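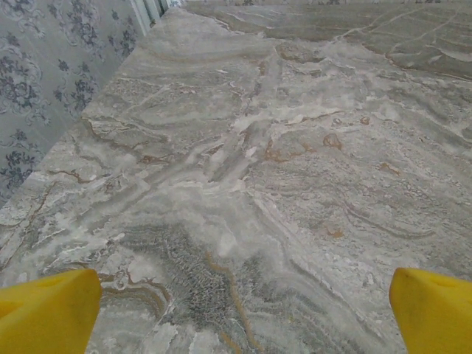 Figure 1. The Hondley counter, showing the pale diagonal streak and the rust-brown veins to the right of it.

Stains and Veins on a Polished Stone Counter
Project report, Materials in the Home, Hondley site

1. Background

The teaching kitchen in the Hondley building has a large polished marble counter. Students who use it often report stains, and the cleaning log for October has 13 entries that mention rust. Our group wanted to find out which of these marks were part of the stone and which had been left on it. The course handout from Prilau says that brown color in a pale stone can come from iron in the stone itself or from metal objects left on it, and that the two are easy to mix up.

2. The surface

The counter is mostly pale grey and greyish beige, with wavy bands of white, silver and darker grey. The pattern looks a little like travertine or onyx, and two of us first wrote it down as travertine. The building records list it as marble from the Carrilho yard, so we have used that name.

The marks people ask about most are near the middle. There is a whitish, almost chalky-looking streak that forks into branches, and close to it a group of thin, curling rust-brown lines. One small rounded spot in that group has a darker outline and makes a loop shape. A few smaller brown or tan marks are found elsewhere.

3. Method

We laid a sheet of clear film over the counter and traced every mark that we could see from standing height. Each mark was given a number on the film. We then washed the surface with warm water and a neutral soap, dried it with a cotton cloth, waited 75 minutes and compared it with the tracing. On Friday we repeated the wash and put the same film back in place.

We also ran a fingernail over each mark to feel for an edge. No acid or scouring powder was used. Vinegar and lemon juice dull polished marble, and the kitchen manager had asked us to leave the finish alone.

4. Results

The tracing had 34 marks. After the first wash 28 were unchanged, and the other six were gone. Those six were all near the sink end and were probably tea or soap film. The second wash removed nothing more.

None of the 28 remaining marks had an edge that could be felt, and this includes the whitish streak, which several of us had expected to be rough. The rust-brown lines kept the same shape and color through both washes.

5. Discussion

We think the rust-brown lines are veins in the stone. They curl in a way that a can or pan would be unlikely to leave behind. The loop-shaped spot is less certain. A small wet metal object could leave a ring, and our method cannot tell an old, deep stain from a natural one. A poultice test would help, but the Trudar powder we ordered came too late to use.

The tracing film slipped twice during the first session. Next time it should be taped at two corners before any marks are drawn. The film is stored flat in the drawer under the counter.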